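How to stop your smart speaker from keeping your voice recordings

28 July 2021

I've had a voice speaker in the kitchen for years and never once looked at what it was saving. Then in January I opened the history page and found 1813 clips. Most of them were me setting pasta timers, but a fair few were just dinner conversation. So I spent an evening cleaning house, and I'm writing down what I did in case you want to do the same (it's easier than you'd think!).

Menus differ between brands, but the steps are close enough that you should find your way.

Step 1: Find your history

Open the app that came with the speaker and go to Settings, then Privacy. Look for something like "Voice history" or "Voice activity." Play a few clips before you delete anything — it's a bit of an eye-opener. I filtered mine by room and 664 of them came from the laundry room, where I mostly ask for music and talk to myself.

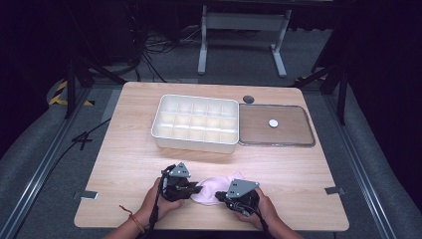
A crumpled cloth on a light wooden tabletop.

Step 2: Delete what's there

Pick "All time" as the date range and hit delete. My app asked me to confirm twice, then took a while to catch up, so don't panic if old clips are still showing when you go back in. Close the app, make a cup of tea and check again.

Step 3: Turn off saving

Deleting doesn't change what happens tomorrow. Look for a setting called "Don't save recordings." If yours won't let you switch saving off completely, choose the shortest auto-delete period you can get.

While you're in there, turn off anything about "helping improve" the service. On some apps that's the switch that lets people listen to your clips, and it's often on a separate page.
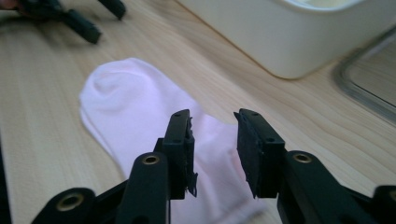 Then do the same for every account in the house. I forgot that at first, and my fix only covered half of us.

Step 4: Make it harder to wake up

Change the wake word if it sounds like a name you say a lot, and drop the sensitivity down a notch. I moved mine away from the TV too, and the false starts pretty much dried up.

Set yourself a reminder to look at the history again in 30 days. App updates sometimes shuffle these menus, and it only takes a minute to check that your switches are still off.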